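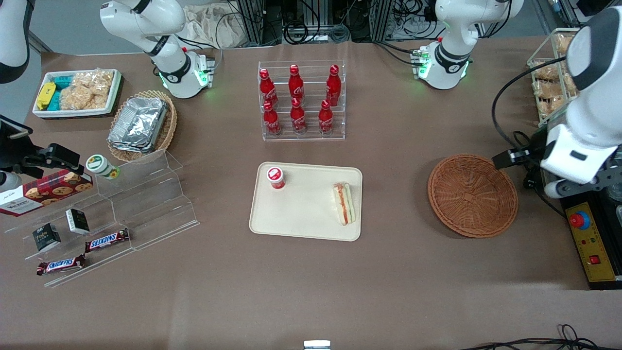 Why does the policy need to predict so many actions at once, if the robot throws most of them away? A reader of last year's handout wrote this in the margin and sent the page back to us. Katton, who taught the session then, answered in one line, and the line was too short. This year the answer takes the whole handout.

Lecture notes, part 3: Action chunking for two-arm picking
Revised 2021-02-15

1. What we want to learn

We have demonstrations made by a person who moved both arms. At each time step we have the camera picture, the joint positions, and the command that was given. We want a function that takes the picture and the joint positions and gives the next command. This is behaviour cloning, and you have seen it in part 2.

The task for this part is shop goods. The robot is told one item, for example the sandwich or one of the bottles, and it must put this item into the round basket. The items are very different to hold. A chocolate bar is small and lies flat on a step. A bottle stands in a rack beside other bottles of the same kind. A wrapped sandwich changes its shape when you press it.

2. Single-step prediction and its trouble

Suppose the policy gives one command per step. Every command has a small error. The next picture is then a little different from the pictures in the demonstrations, so the next error is a little larger. With long tasks this grows. You remember the bound from part 2: in the worst case the cost grows with the square of the length of the task.

There is a second trouble, and students often miss it. People pause. Before closing the gripper on a bottle, most demonstrators wait a moment to check the position. In these moments the picture does not change and the command is "stay". A single-step policy learns that from this picture the right command is mostly "stay", and then it stays for ever. We saw this many times with the first policy. The gripper came to the right place and did nothing.

3. Predicting a chunk

Now let the policy give k commands at once. We write

a(t), a(t+1), ..., a(t+k-1) = f(o(t))

where o(t) is the observation. If we run the whole chunk before looking again, the number of decisions goes down by a factor of k. A pause which is shorter than the chunk is also no longer a trap, as the chunk contains the pause and the movement after it.

The price is clear. During the chunk the robot is blind. If the item slips, the policy learns about it only when the chunk is finished.

4. Overlapping chunks

The usual middle way is to ask for a new chunk at every step and to average all the predictions which speak about the same moment. For time t we may have up to k predictions. We give them weights

w(i) = exp(-m * i)

with i = 0 for the oldest one, and divide by the sum of the weights. A small m brings new information in faster. A large m trusts the old plan more - please check this with your own hand, many people have it the wrong way round.

So the reader's question has its answer here. The later actions are not thrown away. Each of them takes part in the average when its moment comes. Only in the version where we run the first few commands and replan are the others really lost, and even then they help in training, because the network must represent where the movement is going.

5. Our result

We used 120 demonstrations and trained with k = 1 and k = 15, everything else equal. After cutting, the validation set had 3,811 windows. Each setting was trained with 3 random seeds.

With k = 1 the validation loss was lower. On the robot it was the worse policy for all seeds, and the stopping before the grasp was the most common failure. With k = 15 and averaging, this stopping almost disappeared. What remained were bad grasps on the soft packages.

Take from this that the validation loss of two policies with different k should not be compared. To predict one step is simply an easier problem.

Averaging also has its own failure. If there are two good ways to reach a bottle, left and right, and the predictions change between them, the average goes through the middle. Darkell showed such a run in June and it pushed the neighbouring bottle. The remedy from Michiels, a latent variable for the style of the movement, is the subject of part 4.

6. Exercises

a) Show that for m = 0 all predictions get the same weight. What happens to a sudden correction?

b) A demonstrator pauses for 20 steps. Discuss what k = 15 does in this case, first without averaging and then with it.

c) Load the Bumine log file for one failed run. Plot the gripper command and mark the step where the item was lost. How many steps later does the averaged command react?

d) Propose a rule that changes k during the task. Which signal would you use - the force, the picture, or the disagreement between the predictions?

For b) a drawing is enough.

4 comments
15 shares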